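1st May

Rain all day in Distville, the steady kind that never gets exciting, so I stayed in and told myself it would be a writing day. I did write, a bit (the essay stands at 2,726 words, of which I would happily defend maybe half), but mostly I fussed over my desk. I've been meaning to put something in here about the desk for ages, because I move out of Bennani in a few weeks and I know what I'm like. I'll remember the exams and the fire drill in February and forget completely what I looked at every single evening.

So, the desk. It starts with the coaster, as far as I'm concerned. It's a plain dark red round one and Mum put it in my bag the morning I left home, with a little speech about rings on other people's furniture. I was quite rude about it at the time and now I'd be lost without it. Tonight it had the tall bottle standing on it, black cap, the one with the reddish-brown and orange business on the label, and my mug was off to the side with nothing in it, waiting for me to be bothered walking to the kitchen. I do love the lamp in this weather. The light goes up the wall in a big white patch and the whole corner feels like somewhere you'd choose to be.
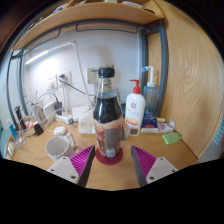

What's living on it at the moment

More than should be. I had a proper look, and it really has crept up on me since the start of term. Back on the right there's the lotion with the red pump and the tall clear pump bottle beside it, and in front of those my little white square that tells me the temperature and the humidity. Chrysanthi Bakalis from room 22 says only a grandmother would own one of those, but she comes in and reads it every time she visits, so I don't think she has much of a leg to stand on. Then there's the blue and white box, and all the small packets that I keep meaning to put in the drawer and never do.

The green sponge is still out near the edge. I brought it in to wipe the desk down, which would mean moving everything first, and you can guess how far I got with that. The white paper bag is from Karine, the bakery near the 93 stop, and I have scrunched it up but not thrown it out, which I suppose is half a job. Behind it my small tree fellow is keeping watch, all brown and tan and looking very much like Groot. He's been through every assignment with me and has never once offered an opinion. I'm fond of him for that.

Over on the left it's the little blue bottle with the white cap and the dark thermos behind it, and then the cables. Oh, the cables! I untangled them at Easter and felt terribly grown up, and they have gone straight back to how they like to be. The bottle was standing off to one side and the coaster was sitting there with nothing on it, so there went Mum's speech — sorry, Mum.

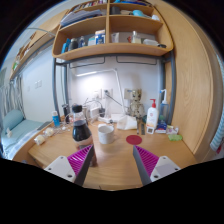
Under the bed, which sounds worse than it is

I don't think I ever wrote down how odd it felt in the first week, sitting underneath my own bed. I'd never had a loft bed before and I was sure I'd crack my head on the frame every time I stood up (I did, twice, and then my body learned it and I've never done it since). Now I think I'll miss it. It makes a kind of cubby, with the dark metal rail overhead and the big panel of wood on the right with the swirly grain, and when I've got the lamp on I could be in the cabin of a boat. I used to stare at those swirls when I was on the phone to home. There's one bit I have always thought looked like a river from a plane, though Chrysanthi can't see it and I've stopped trying to convince her.

The shelf has become the place for anything I don't want to decide about. The flat white box has been up there long enough that I'd have to open it to tell you what's in it. I've been meaning to use the hooks under the rail for something sensible as well. Maybe a bag. Maybe my good scarf, if I can work out where I put it.

I have to pack all of this, is what I keep coming round to. I've got two boxes saved from Dad's last parcel and I don't believe for a second that it'll go into two boxes. The pump bottles will have to travel upright, and the lamp will have to be folded up somehow, with a jumper round the tube end. I might ask Chrysanthi if I can leave a few things with her over the break. She's staying on for the summer job at Dultska and she'll have room, though she will want paying in cinnamon buns. 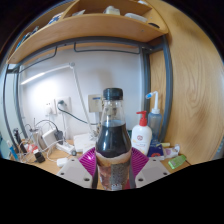
The bottle, with the lamp and my overloaded shelf behind.

Rang Mum after tea and told her the coaster was still in service. She wanted to know whether I was eating vegetables. I read her the first page of the essay instead and she said it was lovely, and then she asked what it was about. We talked for ages after that, mostly about the neighbour's new fence and whether I should come home by train.

Still raining now. I'll do another page in the morning, and I'll wipe the desk down first.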